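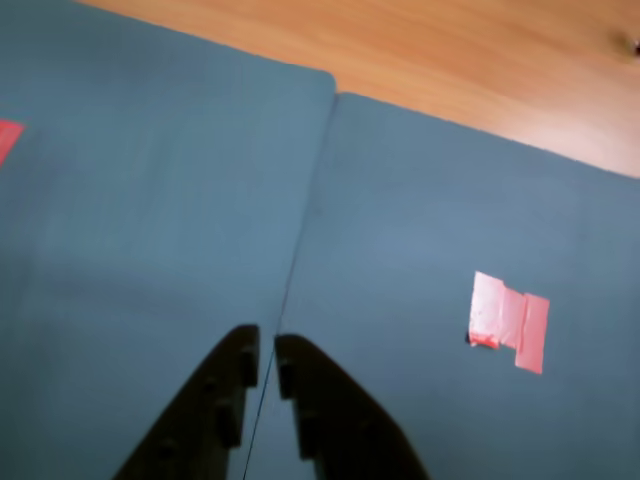 4 min read

OK so I finally finished rewriting our house rules for the small arms at Stonder, and a few of you asked to see them, so I'm going to post the bits that people argued about. Thread!

First thing, these are shop rules. They sit underneath the real safety standards and the risk assessment, they don't replace any of it. If your cell hasn't had a proper risk assessment, close this thread and go do that first, please.

Rule 1 is the one I'd tattoo on people if HR let me. Nobody's hand goes between the fingers while the arm is powered. Doesn't matter if it's paused. Doesn't matter if it's "only the gripper." Paused is a software state and your thumb is a thumb.

Rule 2, approach height. Every move toward a work surface stops 42 mm above it, then comes down at creep speed. We used to let each program pick its own number and you can guess how that went. One number, everywhere, written on the cell door.

(Yes, it costs cycle time. I've had this conversation with Ovidiu Gavrilă so many times that we just nod at each other now.)

Rule 3 is tape, and I will die on this hill. Tape on a work surface has to mean something. If it's a position marker, it goes in the cell log with a date and initials. If it isn't in the log, it comes off at the end of the shift.

Also no stacking new tape on old tape! Peel the old piece, wipe, put down one fresh piece. Two layers give you a raised edge, and then you've got two possible corners to line up to and the next person picks the wrong one.

I got pushback on this because pink and red tape is everywhere and it's cheap and it works great. Agreed! I love tape. I just want to know who put it there and what it's for.

Rule 4, seams. If two panels or boards butt together, the program treats the seam as a feature, same as an edge. You teach it, you name it, and you don't let a fingertip drag across it. A tight joint can still have a little step in it, and a fingertip will find that step way before your eye does.

Parvaneh Zamani added a line here that I really like – check the seam with a fingernail before the first run, with the arm locked out. Takes a few seconds. She runs our Skernel cells and has the fewest stoppages of any of us, so I listen.

Rule 5, finger inspection. Ribbed or toothed fingertips get looked at every 16 hours of run time. You're looking for worn teeth, gunk between them, and whether both sides still close evenly. Log it even if it's fine. Especially if it's fine, that's how you notice when it stops being fine.

Someone asked if smooth fingertips get a pass. No. Same interval, different checklist.

Rule 6, clear means clear. Before a run, the surface has what the program expects on it and that's all. No coffee, no hex keys, no phone. I left a marker in the Drusiver cell back in October and it got pushed very slowly and very politely onto the floor, and I've been hearing about it ever since.

Rule 7, whoever changes a program runs it first at reduced speed with one other person watching. That person has to be someone who didn't write the change. We tried letting people watch their own changes and they watch what they meant to do.

Things I left out on purpose: anything about vision settings (separate doc, still a mess) and anything about payload, which lives with the risk assessment where it belongs.

Still open is what to do about shared cells. The Daneshvar one gets used by both shifts and the log has gaps you could drive a forklift through. I'm leaning toward no log entry, no key. If your shop has solved this without making everybody grumpy I'd love to hear how.

The whole thing fits on 2 pages, and I fought hard for that. The old one was a binder. I'll put up the log template next week once Ovidiu's done marking it up in green pen.

Recent threads

Teach pendants and the people who drop them
What goes on the cell door and what doesn't
Lockout on small arms: yes, still
My fingertip wear log, with complaints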